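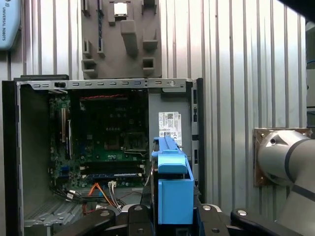 I have been putting off writing up the disassembly set, mostly on account of the naming scheme, which changed twice while we were recording. It has settled now, so these are my notes up to the end of November.

The task is taking parts out of a desktop tower and putting them in a tray. We record a person steering the arm through each removal, and the recordings go to the training side as examples. Each one holds joint positions, gripper opening, the wrist camera stream and a short text label. The target we agreed for the first release was 326 accepted examples. Accepted means watched through once at normal speed by someone other than the operator, and passed.

The wrist camera does most of the work. An earlier set, Kakley, leaned on a fixed overhead view, and the policy trained on it had trouble in the last few centimetres of each reach, where the gripper hid the part from above. Wasero, the present set, treats the wrist view as the main input and keeps everything else as optional. The cost is that the wrist view sees very little of the room, so if the arm is badly placed at the start there is nothing in the stream to tell it where to go. I would still make the same choice.

Drive caddies were the first part we recorded and remain the best covered. They are a good shape for a gripper, with long flat sides and enough stiffness that a slightly uneven grip still holds. The difficulty is the withdrawal. Operators tend to pull at an angle when they are tired, the caddy binds, and the recording then contains two seconds of the arm pushing against something that will not move. We used to trim those sections out. I now think that was wrong. A policy that has only seen clean pulls has no idea what to do when it meets a bad one, so since October a binding pull stays in, provided the operator backs off and corrects it within 5 seconds. Anything longer is rejected.

Labels are written after the recording, never during. Each removal is split into approach, grasp, withdraw, carry and release. The boundary between grasp and withdraw caused the most argument. Laryea, our labelling tool, will suggest a boundary from the gripper opening alone, but the fingers often stop closing well before the operator starts to pull, and the pause between the two can be long. We put the boundary at the first arm movement after closure. The pause therefore belongs to grasp, and the documentation says so.
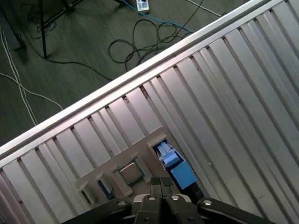 Small parts are a separate problem. A processor has to be held by its edges, lifted level and set down in a compartment with not much room to spare, and the finger pads are wide compared with the part. Operators who were quick with caddies were slow with processors for the first week. Their early recordings show a lot of hovering, with the pads just short of the part and the arm making tiny sideways corrections. I kept the hovering where it ended in a clean grasp and dropped it where the operator gave up and started again.

Of the processor recordings made in the first round, 31 were rejected. Most of those were placement errors, where the chip came down across a divider. A few were labelling mistakes and have gone back in after correction.

Changes made as a result:

Tray angle is now varied between recordings. In the first batch it hardly changed, and the policy learnt the angle along with the task.

Arm speed is capped at a lower value for processors and memory than for caddies.

Operators swap after each block, and a block covers one type of part only.

The lighting is left alone. Bare metal surfaces throw strong highlights into the wrist camera at some poses, and I would like those in the data.

Storage goes through Trustano, which copes well enough with the video but is slow at listing folders once they get large. I have split the set by part type and then by operator. It makes the loader slightly uglier — one more level to walk — and the listing time is bearable again.

Still open is the question of cables. At present the label set has no word for moving a cable aside, so when an operator nudges one out of the way it is recorded as part of the approach. I have a draft label for it and will try it on the memory recordings first. If it holds up, the caddy recordings will need a second pass, starting with the oldest.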